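Most tidying advice tells you to empty the whole surface, wipe it down and put back only what you love. I've followed it on a small round-edged table three times now and I'm not convinced. You end up with a clean table and a pile of markers on the floor. What follows is the shorter method I settled on, with my doubts left in.

## What you need

- One mug you don't drink from
- Scrap paper
- A box with a lid, for dead markers
- Ten minutes, whatever the books say

I started with a desk caddy from Conine. It has 60 slots if you believe the box, and it took up more room than the mess did. Skip it.

## 1. Test before you sort

Scribble a line with every marker you own. If it skips, lay it flat with the cap on and try again tomorrow. People swear by storing them cap down so the ink runs to the tip. It can help with some markers. It never brought a dead one back for me, and a marker standing on its cap gets knocked over the first time you reach for anything.

## 2. Pick the mug

Plain ceramic, heavy, with a wide base. Tall travel cups tip as soon as you load one side. Wash it and let it dry completely, or you'll be peeling labels off barrels in a week.

Place it before you fill it. I'd keep it well in from a curved edge, where there's less table under your elbow than you think.

## 3. Deal with the jacket

A jacket over the side of a table is a storage system, whether you meant it or not. Pens get clipped to the pocket and stay there. Go through the pockets first, then decide about the jacket. I've read that you should "give it a hook." Fine, if the hook is within arm's reach. Mine was by the door and I used it twice.
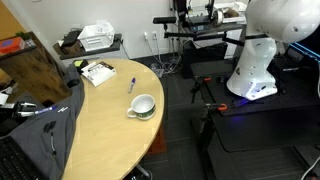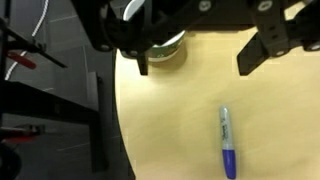

Markers and a tabletop. 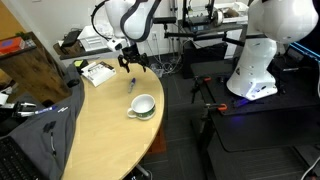 Siu-ming Lu thinks the mug is the wrong choice altogether: a shallow tray lets you see every cap color at once, and markers lying flat don't dry out at one end. Fair point about the colors. I'd still say a tray fills up with paper clips and batteries by the end of the month, but if you're stricter than I am, try it.

## 4. Set a limit

Fill the mug until you have to push, then take two out. Those two go in a drawer. If you use the Skovow rule (one in, one out), good luck to you. I lasted until July.

## 5. Leave the boxes alone

Small boxes near the back of a table aren't the problem, provided they have labels you can read from your chair. Moving them to a shelf looks better and costs you a walk every time. Check the label faces you and go on to something else.

## 6. Check it after a week

Look at what has crept back. If the same pen is in the same pocket again, that's where you want it, so stop moving it. The keyboard is another matter. Pull any cloth off the keys before you type, and if it keeps sliding back over them, the jacket has to go on a chair.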